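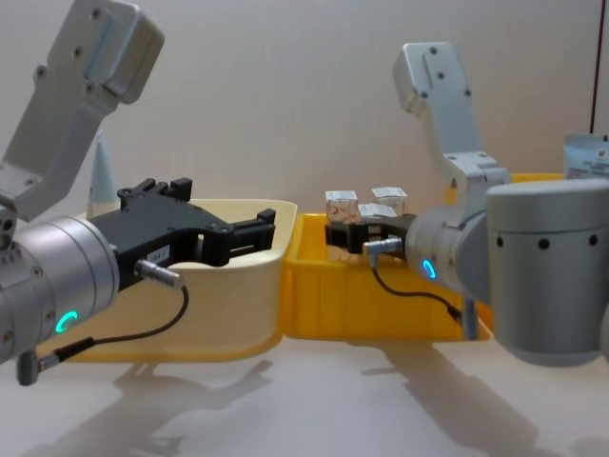

Un bac crème et un bac jaune côte à côte, sur un plateau clair.

Trois ouvertures à Akonville depuis le printemps, et trois fois le même communiqué, à deux adjectifs près. La cuisine est « sincère », le lieu est « vivant », et la carte « change au gré du marché ». J'ai donc mangé dans les trois, en payant, un peu à contrecœur pour le dernier.

Commençons par Juketti, dont tout le monde parle, surtout les gens qui n'ont pas encore réussi à y entrer. L'adresse affiche complet en ligne jusqu'en juillet. Je m'y suis présentée samedi sans réservation, à l'heure où la salle aurait dû déborder, et on m'a installée tout de suite, avec le choix de la table. Cent couverts, dit le communiqué. Je veux bien le croire en comptant la terrasse, mais la terrasse était bâchée. Les gnocchis étaient bons, un peu salés. Le veau avait attendu quelque part, et pas au chaud. Pour le tiramisu, il faut laisser son adresse électronique si l'on veut « la recette de la nonna », et la serveuse a eu la gentillesse de ne pas insister.

Ce qui m'agace, c'est le faux complet. On bloque les réservations pour fabriquer de la rareté, puis on fait entrer les passants par la porte de côté. Les habitués du quartier ont renoncé à appeler. Ils reviendront ou pas, à Juketti de voir.

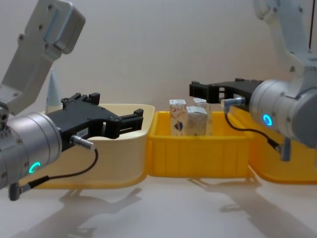

Dranden a choisi l'autre école, celle de la carte courte. Sept plats, pas un de plus, et le serveur vous le récite comme une profession de foi. L'idée me plaît d'habitude : moins de frigos pleins, moins de sauces de la veille. Seulement, la carte est imprimée sur trois colonnes, et tout ce qui donne faim est dans la colonne centrale, un peu comme les trois petits cartons de la photo, logés tous les trois dans le bac du milieu. À gauche, des olives et du pain (facturé). À droite, deux fromages. Le reste, c'est une joue de bœuf très correcte, une truite trop cuite et un poireau brûlé qui tient lieu de plat végétarien, au prix de la truite ou presque. J'ai demandé ce qui avait changé au gré du marché depuis l'ouverture. Le poireau, paraît-il, a remplacé un fenouil.

Et puis il y a l'empreinte bancaire. Dranden la réclame dès deux personnes, y compris un mardi midi, et l'annulation doit se faire la veille. Je comprends le principe, les tables vides coûtent cher. Je comprends moins que la règle ne marche que dans un sens : mon propre service a commencé avec quarante minutes de retard, et il n'a pas été question de m'en rembourser une seule. 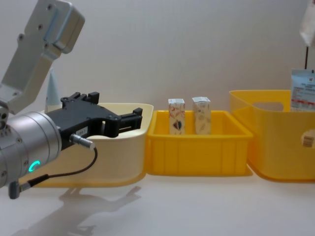
Ehsan Golestani m'a écrit après ma dernière lettre pour me dire que j'étais injuste sur ce point. Selon lui, une petite salle ne survit pas à deux tables fantômes le même soir, et les clients qui hurlent contre l'empreinte sont souvent ceux qui réservent à trois endroits avant de choisir au dernier moment. Il ajoute qu'il préfère une règle écrite à un patron qui boude au téléphone.

Il a sans doute raison pour les salles de vingt places. Je reste dubitative pour les autres, et plus encore quand le montant retenu dépasse l'addition moyenne. À 100 euros par table de quatre, on a quitté la précaution pour autre chose. Qu'on me montre une maison qui publie le nombre de ses absents et je changerai peut-être d'avis.

Reste Soltani, le seul des trois où je retournerai. Pas de communiqué mémorable, une vitrine assez laide, une salle carrelée qui résonne. Le riz au safran arrive avec sa croûte, les brochettes sont grillées à la commande, et l'aubergine au petit-lait vaut le détour à elle seule. 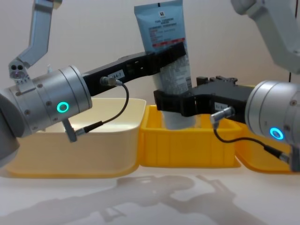
Je mets quand même un bémol, pour ne pas rejoindre la chorale. Le service du soir est lent, les desserts sont en dessous et le thé est compté à la tasse alors que la théière reste sur la table. On annonce déjà une seconde adresse de l'autre côté du canal, avec une « expérience » au comptoir. J'aimerais mieux qu'ils engagent une personne en salle. J'irai voir à l'automne, si la seconde adresse ouvre, et si la première tient toujours aussi bien ses cuissons.

Commentaires

Mireille_B
Même chose chez Juketti, complet sur le site, la moitié des tables libres en vrai. Par contre j'ai trouvé le veau excellent.

papillote
Le poireau de Dranden, je l'ai eu aussi. Brûlé dehors, cru dedans.

Yann
Vous oubliez le midi chez Soltani, c'est là qu'il faut y aller. Le soir ils sont débordés.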